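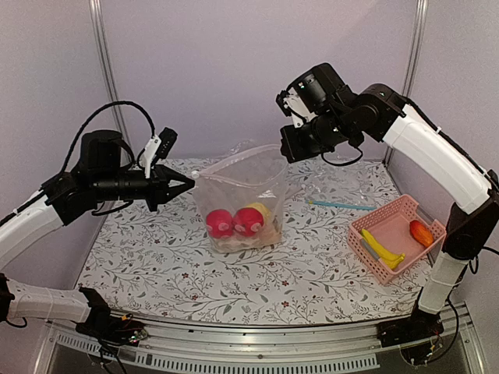 Slide 1: Two-arm grip on the zip bag, slider at the left gripper tips.

Speaker notes, Liltholm session, 5/8/25
Wellington Barbosa

Slide 1. Leave up while people sit down. Name, group, then straight into the task. The talk is on labelling contact phases in two-arm demonstrations and what that does to a policy trained on them. The test task is a zip bag with toy food in it. Point to the mouth of the bag: it is a narrow opening, and its shape depends on where both grippers are. Move one and the other has a different problem.

Slide 2. Why bags. A rigid box keeps its shape when one arm lets go. A bag folds, and the part you need next may end up behind the part you are holding. The plastic is cloudy and picks up glare, so depth is poor on the walls and worse near the strip. We don't use depth at all in the results today. Say this early, it was the first question in July.

Slide 3. Data. 1,148 demonstrations, all teleoperated, all in the enclosed booth. We call the set Wekerura. Operators were told to finish the task and were given no script for which arm goes first. That choice makes the data messier and I would make it again. The cloth stays on the table in every recording – a patterned background is harder for the vision encoder and we wanted that cost included in the numbers.

Slide 4. The labelling problem. Most pipelines cut a demonstration where a gripper opens or closes. For a bag that gives bad cuts. Long stretches go by with both grippers closed while the job changes from holding the bag up to spreading its mouth to working the slider. Same gripper signal, different behaviour. Click once for the timeline, again for the overlay. Wait for the second animation, it is slow.

Slide 5. Trilamov. The method uses relative motion between the two wrists in place of gripper state. When the distance between the grippers is steady, call it a hold. When it changes while both are closed, call it a shaping phase. When one wrist is still and the other moves along the line of the strip, call it a slide. The thresholds are set once per arm pair and not tuned per task. No human labels go in. A small set of hand labels was used for checking only.

Be plain about the weak spot: the slide rule assumes the strip is close to straight. If the mouth is spread wide it isn't, and the label flickers. We smooth over it with a median filter. A proper fix would track the strip in the camera views, and we haven't built that.

Slide 6. Training. Same network, same data, same number of steps for both conditions. The only difference is that the Trilamov policy gets the phase label as an extra target, predicted alongside the actions. At run time the label is the policy's own prediction. Nothing outside feeds it in.

Slide 7. Results. 60 trials per condition. The baseline is Trevaskis, which cuts on gripper state. Trevaskis lost the slider in 14 trials. Trilamov lost it in seven. Read both numbers out, the font on the plot is small. "Lost" means the gripper closed on the strip or on nothing and the policy carried on as if it had the slider.

Don't oversell this. One booth, one pair of arms. Success at getting the fruit to the basket was close between the two conditions and I don't claim a difference there. The gain is in the slider stage only.

Slide 8. Failure cases. Three clips, each short. First one is the gripper catching the bag wall along with the slider. Second is a wrist camera looking at mostly glare. Third is the phase prediction stuck on hold, with both arms waiting – let it run to the end, the stall is the point. If the clips don't load, skip to slide 9 and describe the third one only.

Slide 9. What's next. Strip tracking, as above. Other bags, starting with ones that have no slider and need a pinch along the full length. We would also like to know whether the labels help when operators are forced into one fixed order, as the gain may shrink when the data is tidier.

Likely questions.
Force sensing: none at the wrists. Motor current was tried as an input and made no clear difference.
Why not learn the phases: tried with a clustering step. The clusters followed the operator more than the task.
Other cloths: not tested.
Data release: the labels and the labelling code first, video later once the storage is sorted out.

Back-up slides follow: threshold values, network sizes, the per-operator table. Only open the table if someone asks about operator spread.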